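机械臂进了翻新车间，插内存还行，理线不行
罗多（Rodow）消息 6/26/19 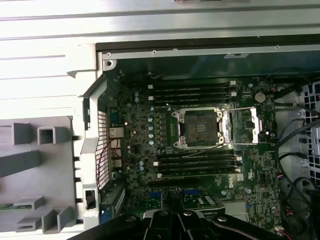 机器现在能不能顶替一个人，把家务或者车间里的杂活干了？

单项的活儿可以干一部分，整份的工作还顶不了。位置固定、零件硬、每次都一样的动作，机器已经能做，速度比熟手慢；碰到软的、缠在一起的、每次摆法都不同的东西，还得有人在旁边接手。

以上是记者这次在Zokeck翻新车间听到、看到的大致情况。下面分开说。

Zokeck做旧电脑回收翻新，主要收企业淘汰的台式工作站，拆开，清灰，换件，装回去，测试，再卖。车间在罗多城北，一层，卷帘门进去左手边是收货区，右手边一排工作台。今年二月起，靠里的一个台子给了一条机械臂，机器是Gresalach的，型号叫Xavier。手腕上带一个小摄像头，两指夹爪。

先说任务。

试的活分四样：拔插内存条，开合处理器插座的压杆，拆装扩展卡，整理机箱里的线。后来又加了一样擦灰，没列进正式的项目里，算是车间自己想看看。

机箱是人开的。侧板的卡扣各家不一样，旧机器还有变形的，机械臂不碰。人把侧板卸了，机箱放倒，推到台子上两个挡块中间，按一下台边的按钮，臂才开始动。做完了灯变绿，人再推走。

用来试的旧工作站一共40台，都是准备拆件的，弄坏了也不心疼。车间主管Kelly Lopes说这是她提的条件：“客户的机器不给它碰。先拿废的练，练到我放心为止。现在还没到我放心。”

内存条这一项成绩最好。五月底做了一轮集中测试，插内存145次，一次到位80次。剩下的里面，有的是第二下压进去的，有的歪了，停在那儿等人。什么叫一次到位，双方事先讲好：两头的卡扣都合上，中间没人碰过，开机能认出来。三条都满足才算。

速度。插一根平均62秒，只算成功的。包括找槽、对准、下压、拍一张照确认卡扣。熟手做这个动作就是几秒钟的事，Lopes自己演示了一遍，左手扶着，右手两个拇指一按——记者写错了，是两只手的拇指——咔一声，完了。

机器慢在哪里？慢在看。

Gresalach派来驻场的工程师Benedito Bragança解释，夹爪伸进去以后，摄像头离板子很近，内存槽是黑的，夹爪也是黑的，灯从上面打，底下一片影子，程序要分清哪条边是槽哪条边是自己的手指，得多拍几张。“人不用看，人凭手感。它也有力的反馈，可是比较粗，只能告诉你碰到了，告诉不了你碰到的是什么。”

所以后来改了流程。先在高处拍一张全的，把插座、内存槽、螺丝孔的位置都记下来，再往下走，到了近处只核对一两个点。改完之后快了一些，具体快了多少，Bragança说没有单独测过，不愿意给数。

对准以后是下压。压这一步倒是比人稳。两头用力一样，不会一头先下去。Lopes也承认：“新来的学徒最爱犯这个毛病，一头压死了一头翘着，还硬来。槽就裂了。它不硬来，力到了上限就停。”停了以后怎么办？停了就是停了。黄灯亮，等人。

等人这一项，是车间里抱怨最多的。

几位技工跟记者讲，一开始大家觉得挺新鲜，围着看。过了两个星期就没人围了，可是黄灯一亮还得过去。手里的活放下，走过去，看一眼，扶正，按继续，再走回来。一个上午要跑好几趟。有人干脆把自己的台子挪到了机械臂边上，省得走路。

Lopes算过账没有？算过，不肯细讲。只说目前这个台子加上旁边看着它的人，出活比原来一个人单干要少。“你要是问我省没省人工，现在没省。”

处理器插座这一项。情况复杂一点。

压杆是金属的，有弹性，开的时候要先往下压，再往外带一点，然后才能抬起来。三个方向。机械臂学会了开，前后用了一个多月，合还没学好。合的时候杆子往下走，力会越来越大，人知道这是正常的，机器按原来的设置到了上限就停，停在半道上。把上限调高，又怕真的有东西垫着的时候它照压不误。插座里面是一片很细的触点，碰弯了整块主板就基本报销。

现在的做法：开归机器，合归人。处理器的取放也归人，暂时不打算让机器学。Bragança讲得比较直接，“取处理器这件事，出错一次的代价太大，练习的次数又不够多。先放一放。”

那40台里有没有板子因为机械臂报废的？有。Lopes说有，几块她没说，“都是拆件机，本来就在预算里”。Gresalach方面也没有否认。

扩展卡。中规中矩。

卡本身好抓，边是直的，硬的。麻烦在尾部的挡片和卡扣，很多工作站用的是塑料卡扣，年头久了发脆，一掰就断。人掰的时候会收着劲，先晃一晃，觉得不对就换个角度。机器没有“觉得不对”这一说。目前碰到塑料卡扣，程序默认跳过，亮黄灯。金属的、上螺丝的，反而能拆，换一个起子头就行，起子头得人来换。

还有一个问题是卡与卡之间的空当。夹爪的手指有厚度，两张卡挨得近就伸不进去。Gresalach做过一副薄的手指，薄了又软，夹重一点的卡会打晃。五月换回了厚的。记者在车间那天装的也是厚的。

理线。不行。

这个没什么好多写的。所有人都说不行。线是软的，推一下它弯，松开它又弹回来一点，每台机器的走线都不同，有的前主人还自己扎过。让机械臂把一束线从主板边上拨开，五次里能成一两次，成了的那次，下一步手腕一转，又把线带回来了。

Bragança的原话是：“一根线在哪儿，我们现在大体能看出来。它等一会儿会在哪儿，看不出来。”

车间里的土办法是人先用魔术贴把线扎到一边，再让机器上。这样一来，开侧板是人，扎线是人，换起子头是人，合压杆是人，亮黄灯了还是人。一位不愿具名的技工数给记者听，数完了就去亮灯那边了。

擦灰。前面提过，不算正式项目。

给夹爪夹一把刷子，沿着固定的路线扫一遍机箱底。平的地方干净，角上不干净，散热片的缝里基本没动。它不知道哪儿脏，干净的地方也照样扫一遍。Lopes倒觉得这一项最有盼头：“扫灰没人爱干，扫得不匀也坏不了东西。哪怕它只扫一半，剩下一半我也愿意让人来扫。”她希望下半年把吸尘也加上去。Gresalach说可以看看，没有答应时间。

再说家务。

Gresalach去年对外讲的时候，讲的是“从车间到厨房”，海报上也这么印。这次记者就问了，厨房呢？

Bragança说，公司另有一个组在做家里的活，叠毛巾、收碗碟、把地上的东西捡进筐里。用的是同一种臂，夹爪不一样，软一点。进展他只能讲个大概。毛巾，单条的、平铺开的，能叠。从一堆刚洗好的里头拎一条出来，找到角，再铺平，这一步常常卡住。碗碟里盘子好办，杯子要看有没有把手，玻璃的最难，透明的东西摄像头看不清边。捡地上的东西，大件可以，袜子贴着地的时候夹不起来。

听上去跟理线是一个毛病。记者这么一说，他点头。软的、透明的、缠着的，家里到处都是，车间里反倒少。所以公司内部现在的看法是先把车间做好。海报还没有换。

家里还有一层，是地方。车间的台子可以为它改，装挡块，换灯，画线，人走路绕着点。家里的水槽不会为它搬地方，小孩和猫也不看黄灯。Bragança自己家里有没有用？没有。他说家里有洗碗机，够了。

这里插一句安全方面的。台子四周地上贴了黄线，没有围栏。人进到线里，臂会慢下来，碰到就停。记者在场的时候有人伸手进去扶内存条，臂停着，黄灯，扶完退出来再按钮。整个过程比较平常，没有人紧张。车间的规定是长头发扎起来，工牌绳摘掉，手套只许戴薄的。这些规定原来就有，臂来了之后多加了一条，不许两个人同时按按钮。原因没细问。

另外，静电。人干活戴腕带，机械臂的手指外面有一层导电的涂层，接了地。这层东西会磨，隔一段时间要量一次。二月刚装上的时候忘了量，四月才补上，Lopes提起来还是不大高兴。

工人怎么看？

说法不太一样。年纪大一点的几位不担心，觉得离得还远，“它连根线都不会扒拉”。年轻的有人想学怎么调它，Zokeck让两个人跟着Bragança学，学改点位，学重新标定摄像头，一周两个下午，算工时。也有人不愿意学，理由是学会了就得天天守着它，守着比干活还累。

有没有裁人？Zokeck称没有，也没有计划。Lopes说车间现在缺人手，招工启事从春天挂到现在还挂着，来的人干一阵就走，弯腰低头一整天，脖子受不了。她要这条臂，头一个原因就是这个。她原先想的是把最伤脖子的一段交出去，也就是低着头对着机箱一根一根拔、一根一根插。“慢我能忍。它慢它的，夜里也能慢慢插。问题是夜里黄灯亮了谁去？”

夜班试过没有？试过一次。晚上推了一台进去，第二天早上来，停在第三根内存那里，黄灯亮了一夜。后来就没再试。

记者又问，如果一次推好几台，哪台卡住就跳到下一台，行不行。Bragança说正在做，台子得加长，得有个小传送带，还得让机器自己判断“卡住”和“可以再试一下”的区别。目前的程序最多重试一次。重试多了，槽口的镀层会磨，Lopes不同意。

费用。双方都没有透露租金。只知道这次是试用合同，到今年年底，中间任何一方可以叫停。臂坏了Gresalach修，主板坏了Zokeck自己认。五月夹爪的一个关节松过一次，修了一个下午，没换件。

那到底什么时候能用？

两边给的说法对不上。Bragança认为内存和扩展卡这两项明年可以做到不用人看着，前提是机箱型号不要太杂。Lopes觉得前提就不成立，回收来的东西怎么可能不杂，同一个牌子同一个系列，前后两年螺丝孔都会挪地方，客户送来什么就是什么，挑不了。她的门槛也讲得很清楚：连着干一整天，黄灯不超过三次，才会让它碰客户的机器。现在一天几次？她笑了一下，说别写了。

Bragança后来补充，换一个没见过的机箱，重新教一遍位置要大半天，见过类似的能快一些。教的时候人要拉着臂走，一个点一个点存。有一部分点可以从照片里自动找，螺丝孔和内存槽两头的白卡扣比较好认，黑的零件不好认。他们想攒够一批机箱的照片之后少教一点。攒多少算够，不知道。

记者在车间待了一天不到。上午看了拔插内存，中午吃饭臂停了，下午看理线，看了一会儿就没再看下去。临走的时候台子上换了一台机器，侧板已经卸好，靠在墙边。

又，关于测试的那组数字，有读者可能要问为什么不到的那些次里分不出哪类最多。问了，Gresalach给的记录里只写了“成功”“重试”“人工”三类，人工那类没有写原因，从七月起会加一栏。加了之后本报再去要一份。

还有一点容易混，这里说明一下。插内存和拔内存是两回事。拔比插容易，两头卡扣往外一拨，条子自己会弹起来一点，夹住往上提就完了，所以前面那组成绩只算插。拔的成绩没有公布，Lopes的印象是“基本不用管”。她现在实际排活的时候，也是把要清空内存的机器集中起来给臂去拔，要装的还是人装。拔下来的条子，放进托盘，托盘的格子是固定的，满了人来换。分容量、看标签，都是人。让摄像头读标签试过，标签反光，贴歪的也多，读出来一半对一半错，不敢用。

这么用下来，技工们的意见倒是少了一点。有位技工说，早上来了先推一台进去让它拔着，自己在边上泡茶、开单子，等灯绿。真要讲帮上了什么忙，目前就是这一段。

Zokeck表示试用会继续，秋天会再做一轮同样的测试，届时项目不变，拆件机另外准备一批。Gresalach方面说夹爪会出新版，手指薄一些，材料还没定。家务那个组什么时候有东西可以看，没有回复。

（本稿有更新：前一版把Xavier写成了公司名，应为机械臂型号，公司是Gresalach，特此更正。）

相关报道
Zokeck招工启事挂了一个春天，翻新车间为何留不住人
罗多城北收旧电脑，硬盘要不要自己先拆
Gresalach软夹爪叠毛巾，叠得了一条叠不了一堆
旧工作站值不值得买：先看插座，再看电源
仓库里的搬运小车，下雨天为什么停

近期更新
罗多城北道路夜间施工，货车改走河边
二手内存价格连跌，车间囤货的发愁
技工夜校秋季班报名，新增机械臂标定一门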